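Members' News, 27/09/2022

**Sinness Workshop completes first stage of shared gripper project**

The Sinness Shared Workshop is pleased to report that the first stage of its members' gripper project has been completed. The project, known as Varkura, was approved by the workshop's management board in March and has been carried out by members in their own time, using the general benches and the small printing room.

The aim of Varkura is to produce a two-fingered gripper that a member can build at home or in the workshop with ordinary hand tools. The design is intended for light household goods and soft produce. It is led by Qianru Luo, who drew the first set of fingers, and Kauko Ahonen, who has been responsible for assembly and for the written instructions. Thiện Lò joined the team during the summer to work on the linkage.

Work has now moved from the printing room to the long table, where the fingers are set over a clear surface and their opening is checked before any object is introduced.

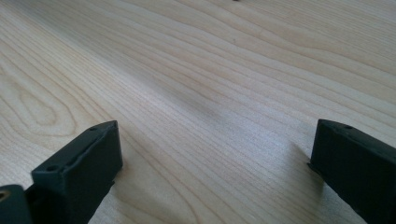 *The two fingers standing open over the table.*

Members who attended the spring briefing will recall that the original fingers were a single solid piece. These proved difficult to repair, and a worn tip meant that the whole finger had to be discarded. Following a review, the team adopted a finger that is fixed separately to its arm, so that one part may be removed without disturbing the other. The change added several weeks to the programme. The board considers that the delay was justified.

The revised parts were prepared from drawings held in the workshop library. Members wishing to consult these drawings may do so during normal opening hours. Copies may be taken for private use, provided that the name of the project is retained on each sheet.

Expenditure on the project to date stands at 1,317 in workshop credits, which covers printing material, fixings and the replacement of one damaged motor. Barasa, the local supplier of fixings used by the workshop, has agreed to extend its existing discount to any member building a Varkura gripper at home. Orders should be placed through the workshop office and not directly with the supplier.

The team has also asked that the long table be kept free of tools and offcuts while adjustments are being made. Fine dust from the sanding area has caused difficulty in the past, and members are reminded to use the extraction unit whenever it is available.

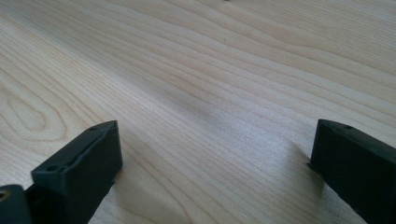

**Can a member build the gripper without previous experience of robotics?**

Members who have completed the basic hand tools course should be able to assemble it from the written instructions, and help with the wiring is offered at the weekly electronics session.

The second part of the work concerned handling. Hard objects such as blocks and tins had been used throughout the early checks, and the team was asked by the board to show that the gripper could also be used with soft fruit. Nhàn Tạ, who manages the workshop's kitchen garden scheme, advised on suitable produce and on the amount of pressure that ripe fruit can be expected to bear.

Closing speed was reduced for these checks and the limit on the motor was lowered. The team recommends that both settings be kept at the lower value by anyone building the gripper for kitchen use. The higher values remain in the instructions for members who intend to handle wood or metal parts.

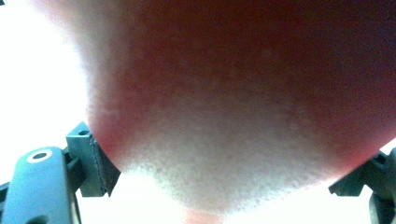
*A peach held between the two fingers.*

Qianru Luo thanked those who had given their time to the handling checks. "The first fingers were made to be strong, and we had not thought enough about what they would be asked to hold," she said. "A peach is a fair test of whether the settings are sensible."

Kauko Ahonen added that the written instructions had been revised to match. The section on setting the opening width, which several members had found unclear, has been rewritten in full. Builders are now asked to set the fingers at their widest position first, to confirm that both move freely, and only then to connect the motor. A note has also been added on the correct order for tightening the fixings.

Shayne Ruawai, who chairs the workshop's safety group, has inspected the gripper and approved it for use on the general benches, subject to two conditions. The power supply must be switched off before any part of the fingers is adjusted by hand, and junior members must be accompanied by an adult member who has read the safety sheet. The sheet is displayed beside the printing room door and is also available from the office.

The board has received a request from Varnivum, a neighbouring makers' club, for permission to build the gripper from the same drawings. Permission has been granted in principle. A short written agreement is being prepared, under which any improvements made by either group will be shared with the other without charge.

Attention will now turn to the finger mountings. The team wishes to make the fingers quicker to exchange, and trial parts will be fitted at the long table over the coming weeks. Members may observe this work but are asked not to move the gripper or alter its settings when the team is absent.

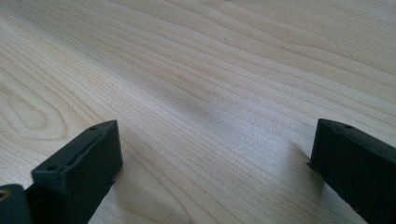
## Next stage and how to take part

The second stage of Varkura will consist of 3 group building sessions, to be held in the main room. Places are limited to 30 members in total, and priority will be given to those who have not previously taken part in a workshop project. Nearly half of the places have already been requested.

Each participant will build one complete gripper and may take it home at the end of the final session. A charge will be made for materials, and members who already own a suitable motor may supply their own, subject to inspection by Thiện Lò.

Applications should be made in writing to the workshop office, giving the member's name and any relevant courses completed. Questions on the design may be addressed to Qianru Luo, and questions on assembly to Kauko Ahonen.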